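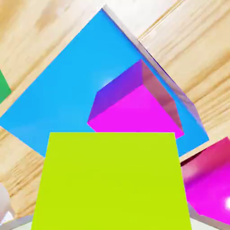
Randero, December

Progress report to the Indura Fund: moisture monitoring in stored seed grain, second period

Summary

Work in this period covered the installation of the remaining sensors at the Randero store, the first full comparison between sensor readings and oven-dried samples, and revision of the drying schedule for maize. Installation is complete. The comparison is complete for maize and partly complete for beans. The revised schedule has been issued to store staff but has not yet been through a full intake season. Spending is within the approved budget, with one transfer between lines requested below.

Installation

The store now has 60 sensors in service. Each one logs temperature and relative humidity at hourly intervals, and grain moisture is calculated from the two readings using the equilibrium curve for the crop in question. Cabling in the east bay was rerouted after rodent damage in the first period. The replacement runs are in steel conduit, and no further faults have been logged there.

The data logger supplied by Aerts dropped records whenever mains power was interrupted for longer than its internal battery could cover. An external battery was fitted. The gaps in the earlier record cannot be recovered and have been left blank in the data set, with no interpolation.

Comparison with oven samples

Staff drew 181 samples by probe, each taken within arm's length of a sensor, and dried them by the standard oven method. For maize, the calculated moisture followed the oven result closely through the middle of the range. Above the safe storage limit the sensors read low. The error has the same sign in every bay, which points to the curve and not to individual sensors. A correction has been applied from this period onward, and the raw values are kept alongside the corrected ones.

For beans the position is less clear. Two varieties were stored in the same bay and were not recorded separately at intake, so their samples cannot be matched to a single curve. Intake sheets now have a field for variety. The bean comparison will be repeated with the next delivery.

Drying schedule

The earlier schedule called for fixed drying times by crop. The new one sets a target moisture and a maximum air temperature, and drying stops when three consecutive probe readings meet the target. Store staff asked for a printed table at the dryer — this has been posted, along with the conversion between meter types. Ayanda Mokoena ran the training for both shifts and will repeat it before the main intake.

Germination tests on lots dried under the old schedule are still in progress at the Huneo laboratory. Results for lots dried under the new schedule will not be available until the next report.

Variations and budget

The aeration fan in the north bay was due for replacement in the first period. Delivery was late and the fan was commissioned in this one. The cost of the external battery and conduit was not foreseen in the original plan. We request approval to move 3000 from travel to equipment to cover both items. The travel line is underspent because the training was held on site.

Open items

Access to the upper catwalk remains restricted until the handrail has been inspected. Sensors at that level are working but cannot be serviced. Calibration of the handheld meters is overdue and has been booked. The seed company has asked for monthly moisture figures by lot — the present database reports by bay only, and a lot table is being added.

Work planned for the next period

Repeat the bean comparison with varieties kept apart. Complete 200 germination tests across old and new drying schedules. Issue the lot-level moisture report for one full month and review it with the seed company before it becomes routine. Service the catwalk sensors once access is restored.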